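I moved to Zabala in March with 3 boxes of kitchen stuff and a promise to own fewer things. The promise lasted until the Prondano sale, where everything was a dollar and I spent over 100 of them.

The sponge is where I draw the line. My landlord's welcome sheet says to replace it weekly. I replace mine when it starts to lean.
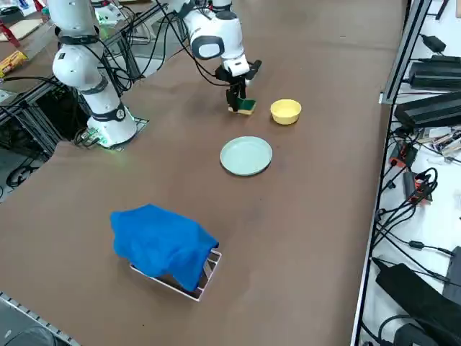
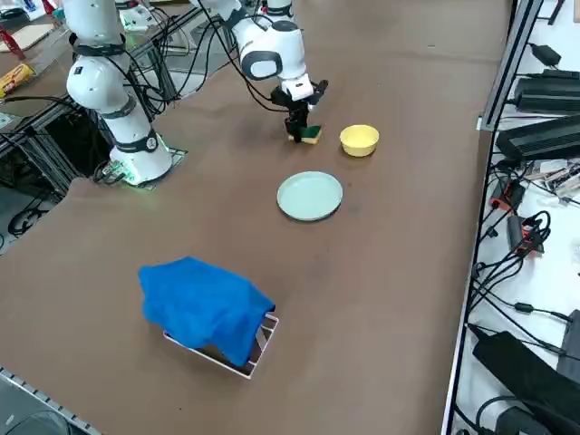
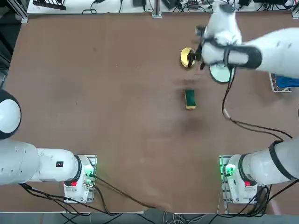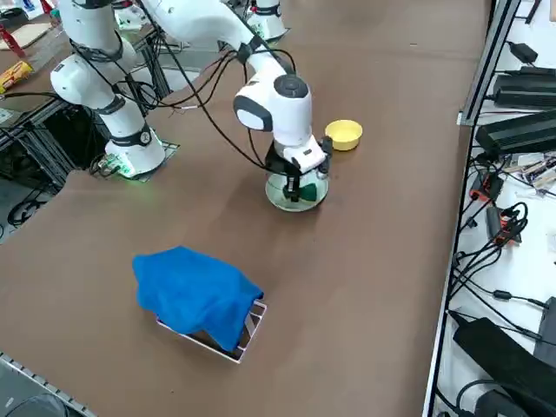

Washing up by hand is the only chore I'd defend at a dinner party – quietly, and after the second glass. You stand there, you get warm wrists, you think about lunch. I use the two-sided kind of sponge, yellow below and dark green on top like the one beside the yellow bowl, and I've never once used the green side on purpose. Clear glass dishes get the yellow side and a stern look. Tonight it's the lasagna pan, which has been soaking since noon.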